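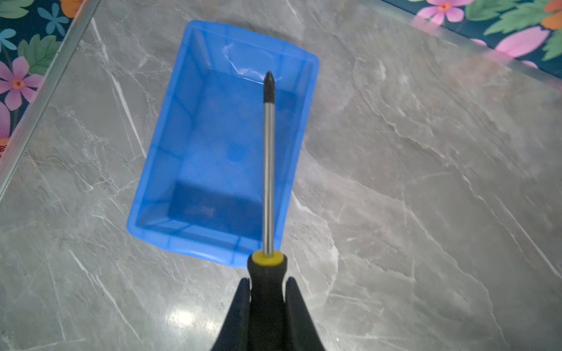
Torunn Skjelbred pergunta se vale a pena reapertar as garras antes de calibrar ou só depois. Eu faço antes, sempre. Se os dedos têm folga, a calibração guarda a folga também, e no dia seguinte estamos outra vez no começo.

A rotina da célula Brisau, então, para quem pediu. Primeiro corto a alimentação dos motores e espero 30 segundos. Depois movo cada braço com a mão, devagar, da base até ao punho, e escuto. Um ruído seco no ombro quer dizer parafuso, um ruído áspero quer dizer rolamento.

Os cabos são o ponto fraco desta célula. Na curva do punho o cabo precisa de sobrar um pouco, mas se sobra demais prende no outro braço. Em março troquei um que tinha a capa aberta justamente ali. Agora verifico as abraçadeiras cada 8 dias.

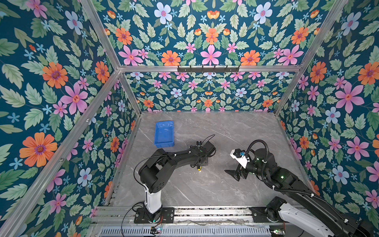 Célula Brisau: os dois braços e a bandeja azul.

Para testar a pega uso a chave de fendas, com o cabo de borracha para baixo e a ponta para cima. Se a haste fica inclinada, um dedo está a fechar mais cedo que o outro. O Algirdas Mets prefere um cilindro liso — tem razão na precisão, mas com a chave eu vejo o erro sem medir nada.

O ciclo de teste no Tredix tem 138 pegas. Na última vez falharam 7, todas com o mesmo braço. Limpei as pontas dos dedos com álcool e repeti só esse braço. Ainda não tenho o resultado completo, ponho neste fio quando tiver.

Uma dúvida minha: alguém usa trava-roscas nos parafusos dos dedos? Tenho medo de não conseguir desmontar depois.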